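3.2 Building and ceiling structure

The survey covered 36 workshop halls, among them the Brannigan hall at Skastmont, which was visited in October 2019. Like most halls of its age, it has no suspended ceiling. Lighting, ducts and wiring share the space under the roof, and later changes have been added to what was already there. Li and Mao recorded the fixing points in each hall from floor level and compared them with the owner's drawings. In seven halls the drawings left out more than 40 fixing points.

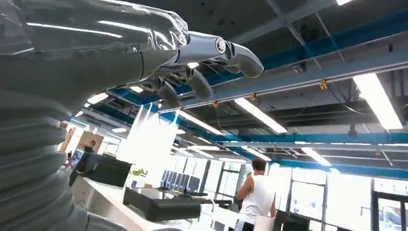 Figure 4. Exposed ceiling with blue steel beams, orange clamps or hangers, and fluorescent fixtures.

The beams in Figure 4 are painted bright blue against a dark gray ceiling, so they are easy to pick out from the trusses and ducts. Halls with this kind of color contrast took less time to record than halls painted in one shade. Thin hanging wires were harder to follow from the floor and were left out of the totals in Table 2. Fixings that could not be matched to a drawing were listed separately.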